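# About Flillis

We sell candle holders, small risers and a few other things that stand on tables. We also run a short course on arranging them, which sounds like something you could learn for free by moving a candlestick six inches to the left, and to a fair extent it is. Read on before you pay us anything.

## How we began

Flillis started as a shelf at the back of Subramaniam, a shop that sold lamps and mended them. The shelf had candle holders on it because a supplier had sent a box by mistake and didn't want to pay for it to come back. They sold faster than the lamps did. We would like to say we spotted a gap in the market, but it was a wrong delivery.

The lamp shop closed and the shelf moved to Prullanance Yard, where it became a showroom with a workroom behind it. We've been in the same unit for 27 years. The roof was replaced once in that time and the sign twice.

## What we think about "styling"

Not much, as a word. There is a large trade in telling people how their tables ought to look, and we've bought enough of the books to have doubts. One says always use odd numbers. Another, by the same publisher, says pairs are calming. A third told us that gold was finished, and that was three catalogues ago. Our gold holders still outsell everything else we stock.

We don't believe that a candlestick can change the mood of a room by itself. We don't believe in "hero pieces". We are very doubtful about scented anything at a dinner table, where it fights with the food and usually wins. We've also stopped printing the little cards that explained what each colour was supposed to mean, after a customer asked where we'd got it from and we couldn't tell her.

What we do believe is duller. Height matters, since people have to see each other across a meal. A base should be wide enough to stay put when someone reaches for the salt. Shiny and matt finishes can go on the same table without anyone coming to harm. And most arrangements get better when you take something away, which is an awkward thing for a shop to admit.

## How we try things out

Every range gets laid out on a bare wooden top before it goes in the catalogue. We use no cloth and no flowers for this, and no borrowed crockery. It's easy to make a cheap holder look good next to an expensive plate, and our customers mostly have their own plates.

We put the pieces down a bit anyhow to begin with, then move them until we're either pleased or bored. Something usually goes up on a riser so there's one tall point to work from. If the short ones vanish beside it, we try another mix. If they still vanish, we ask whether the tall one is worth keeping.

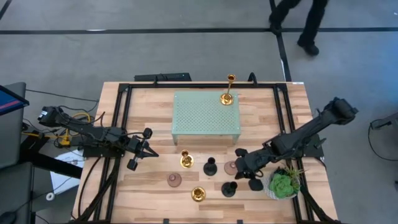

*Gold and matt black holders on the wooden top, with a tall gold candlestick up on the mint-green riser.*

The riser has its critics here. It's perforated metal in a pale green that half of us call fresh and the other half call dentist. Wax is the bigger worry: a drip on a plain surface can be lifted off with a fingernail once it's hard, but a drip that goes into a lot of tiny holes is an evening's work with hot water. We sell the riser all the same, and we say so on the label. Stand a saucer on it or use it for something that doesn't melt.

The black holders caused less argument. We were slow to stock them because black shows dust, and it does. A dry cloth sorts it out. They're useful next to gold if you find gold on its own a bit much, and they look fine with a plain white candle, which is the cheapest kind and the kind we recommend.

## The course

We teach table arranging in the workroom in small groups. A course is 6 evenings, starting at half past six, and there is room for 7 people. We've been asked to make it bigger and have said no. With more people than that, half of them stand and watch, and you can watch at home.

There's no certificate. We looked into one, run by an outfit called Trudaron, and couldn't find anyone who had ever been asked to show theirs. You'll spend the first evening on height and the second on spacing. After that it depends on the group, though there's always a session where you bring your own bits and pieces from home, and that tends to be the most useful evening and the one where we sell the least.

You won't leave with "an eye". Some people arrive with one and some don't, and a few weeks of shuffling candle holders makes a smaller difference than other courses would have you think. You will probably get quicker at it and worry less, and you'll own fewer things that fall over.

## What we stock

The catalogue has 92 lines at present. We think that's too many. Each May we go through it and try to drop some, and each May somebody makes a case for keeping nearly all of them.

We don't make anything ourselves. A good many shops like ours use the word "studio" and let you draw your own conclusions. We buy from workshops and wholesalers, check what arrives, send back what wobbles, and sell the rest. Gold, in our catalogue, means the colour. If a listing doesn't say what a thing is made of, write and ask, and if we don't know we'll say that too.

## Things people ask us

**Do you deliver?** Yes, in more paper than we'd like. We've tried using less and had more dents.

**Can I return a holder I've used?** If it's clean. If there's wax in the cup we'll send it back to you, with some advice about hot water.

**Will my candles fit?** Possibly. Candle sizes are less standard than the packets suggest. Measure the bottom of the candle and check it against the listing, and don't shave it with a kitchen knife.

**Do you dress tables for weddings?** We did for a while. We'll lend a box of holders to a couple who want to do it themselves, against a deposit, and we'd like them back in the same box.

**Can I just come in and look?** Please do. The showroom is at the front of the yard, past the bins. Ring the bell if the door's stuck, as it swells in wet weather and looks locked when it isn't.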